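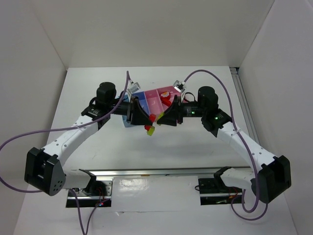 Ein Lesetagebuch führen: so fange ich an und so bleibe ich dabei

Viele Leute lesen gern und vergessen schnell. Mir ging es auch so, besonders mit Romanen, die ich in meiner zweiten Sprache gelesen habe. Seit vier Jahren schreibe ich darum ein Lesetagebuch, und in dieser Anleitung erkläre ich meine Methode.

Was Sie brauchen

Ein Heft mit festem Umschlag und einen Stift, der nicht durch das Papier drückt. Ich benutze ein liniertes Heft von Brorska. Eine App geht auch, aber mit der Hand merke ich mir die Sätze besser.

Schritt 1: Die Seite vorbereiten

Schreiben Sie oben den Titel, den Autor oder die Autorin und den Monat, in dem Sie beginnen. Lassen Sie rechts einen schmalen Rand frei. Dort kommen später die Seitenzahlen hin.

Schritt 2: Während des Lesens

Notieren Sie pro Abend höchstens 3 Dinge: einen Satz, der Ihnen gefällt, ein unbekanntes Wort, eine Frage an die Geschichte. Wer mehr aufschreiben will, liest bald nicht mehr, sondern schreibt nur noch ab. Dieser Fehler ist mir bei einem Familienroman mit 1.201 Seiten passiert. Nach 40 Seiten war das halbe Heft voll und ich hatte keine Lust mehr.

Schritt 3: Nach dem letzten Kapitel

Warten Sie eine Nacht. Danach schreiben Sie eine halbe Seite, ohne im Buch zu blättern. Den Inhalt brauchen Sie nicht vollständig zu erzählen. Wichtiger ist, welche Figur Ihnen geblieben ist und an welcher Stelle Sie sich gelangweilt haben.

Schritt 4: Wieder lesen

Jedes Jahr im Januar nehme ich mir die alten Einträge vor und markiere die Bücher, die ich noch einmal lesen möchte. Manche Urteile sind mir heute peinlich, trotzdem streiche ich nichts durch.

Abgebrochene Bücher bekommen bei mir auch einen Eintrag, mit der Seitenzahl, wo ich aufgehört habe.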